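Careers > Droncombe Laboratory > Open Positions > Temporary

Search jobs by keyword or location

Gripper Evaluation Operator (Temporary, Part-Time)
Reference 3469

The Droncombe Laboratory invites applications for six temporary operators to take part in a comparison of hand-held grippers. The study is conducted jointly with Plullico and is directed by Jianguo Lei. Its purpose is to establish which finger pads and jaw strips hold small household items most securely, and which are least tiring to use over a full session.

Operators work with two grippers at a time, picking up toys, lidded containers and similar objects and moving them into or out of a tub. Each operator is expected to complete over 400 recorded picks during the contract. Finger pads are changed between sessions according to a fixed schedule, and a short written rating is required after each change.

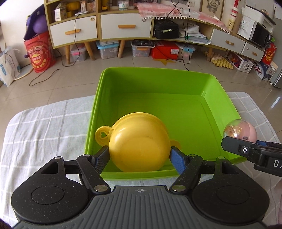
Is previous experience with robots required?

Applicants need no background in robotics. Training is given on the first day and is paid at the same rate as regular sessions.

Applicants must be at least 18 years of age, have full use of both hands, and be able to stand for the length of a session. The ability to follow written instructions closely is essential. Experience in product testing, assembly or laboratory work will be considered an advantage. Left-handed applicants are encouraged to apply.

Sessions are held at the Akande Building during regular business hours. All recordings remain the property of the Laboratory, and a signed consent form is required before work begins.

Applications, consisting of a resume and a brief statement of availability, should be addressed to Efe Bassey, Personnel Office, quoting the reference number. The closing date is 22 January 2018.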